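Home | Topics | A-Z | Contributors | Contact

Print this article | E-mail this article

Demonstration gathering (robot learning)

Updated Aug 22, 2023, by Nisreen Saab

Demonstration gathering is the work of recording a person's control of a robot so that a learning system can be trained to do the same job without the person. One recording, from the first movement to the last, is called an episode or a demonstration. A set of episodes covering one job is called a task set. The method is used mostly for handling work that is hard to write down as fixed steps, such as folding cloth, sorting mixed goods or packing fragile items.

Background

Older industrial arms follow paths set in advance by a programmer. This works well when every part arrives in the same place, and badly when it does not. A learning system is given many examples in place of a path. Each example pairs what the robot's cameras and joint sensors reported with the command the operator gave at that moment. Training then adjusts the system until its own commands come close to the operator's.

The quality of the result depends heavily on the examples. A task set made by one person, in one light, with objects always starting in the same spot, tends to produce a system that fails when any of these is changed.

Methods of control

In leader and follower control, the operator moves a pair of small arms by hand and the working arms copy them. In headset control, the operator holds two tracked handles and sees through the robot's cameras. A third method, hand guiding, has the operator take hold of the arm itself and push it through the motion. Hand guiding is simple to set up, but the operator's own hands and body often show up in the camera view, and the recordings may need to be discarded for that reason.

The Dudo egg task

A commonly described task set is the one gathered for the Dudo project, run by the Mivham workshop under Nadine Hourani. Work began in April. The job is to fill a carton with eggs using two arms with two-fingered grippers. It was chosen because it calls for gentle force and careful placing, and because a person can judge the result at a glance -- an egg is either seated in its cup or it is not.

Each episode begins with some of the cups filled and some empty, and the number left to fill is varied. The carton is turned to a new angle between episodes, and the loose eggs are set down in different places. Unrelated objects, such as hand tools or a roll of tape, may be left on the table so that the system learns to ignore them.
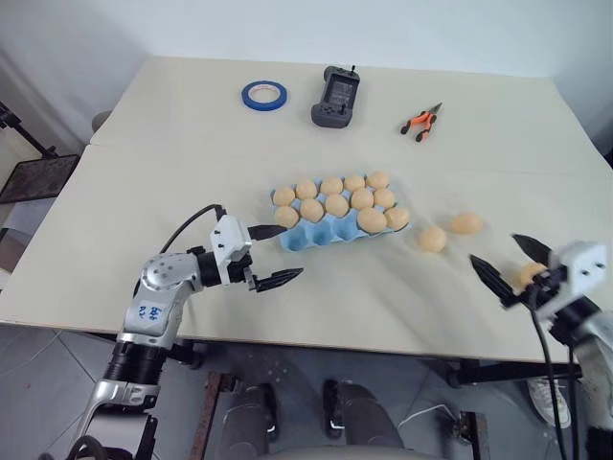
Carla Farah has argued that task sets of this kind lean too far toward clean runs, and that an operator who fumbles an egg and then recovers should keep recording. In her view a system that has never seen a mistake has no example of how to get out of one. The Dudo guidelines now allow recovery episodes, provided they are marked as such -- earlier versions told operators to stop and delete them.

The first release held 930 episodes. The second brought the total to 3475, of which 200 were marked as recoveries. Operators worked in blocks of 25 episodes and changed places at the end of each block.

Labelling and review

After recording, each episode is given a short written label stating the job and whether it was finished. A reviewer then watches it at speed and checks for dropped camera images, mismatched clocks between the two arms, and long pauses. Pauses are trimmed from the start and end only. Removing them from the middle leaves a jump in the arm position, which the system may learn to copy.

At Mivham the review is done with Bilgin, an in-house viewer that plots gripper opening beneath the camera pictures. Rakiya Babalola wrote the first version.

Criticism and limits

The main objection is cost. An operator's time is spent one episode at a time, and a task set made for one pair of arms may be of little use on another. Fatigue is also a factor. Ayman Obeidat compared early and late blocks from the same operators and found that late episodes were faster but less centred on the object, with more small corrections near the grasp.

There is no agreed favourite among the alternatives. Simulated episodes are cheap but handle soft or brittle objects poorly. Video of people using their bare hands is plentiful, though it carries no record of joint positions or grip force.

See also: Follower arm; Grasp planning; Hilov gripper; Task set

Back to top | Previous article | Next article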